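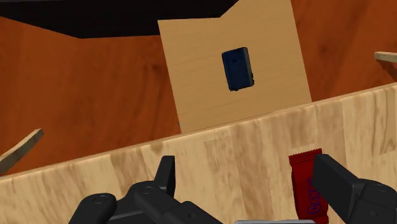

No simulador, antes da bancada

O clube de robótica da escola Lindgren reúne-se aos domingos, às dez da manhã. Este ano o projeto chama-se Lornine: uma garra de dois dedos que tem de agarrar uma barra de chocolate junto à parede de uma caixa de madeira. Por enquanto, tudo se passa em simulação.

"Começámos pelo bloco azul-escuro, que é liso e não engana", diz uma das alunas da equipa. "A barra vermelha é mais difícil. Fica de pé, muito perto da parede, e o dedo direito tapa uma parte."

A equipa já correu 482 tentativas e considerou válidas 279. "Contamos como falha tudo o que toque no rebordo da caixa", explica um colega. Cada aluno escreve o seu código e os três melhores programas passam à fase seguinte.

O professor responsável gastou mais de 200 horas a preparar o cenário. "A madeira deu trabalho, mas eles queriam os veios", conta.

Em novembro o grupo vai ao torneio Gamgate, em Irnedton. Falta ainda acertar a velocidade de fecho dos dedos.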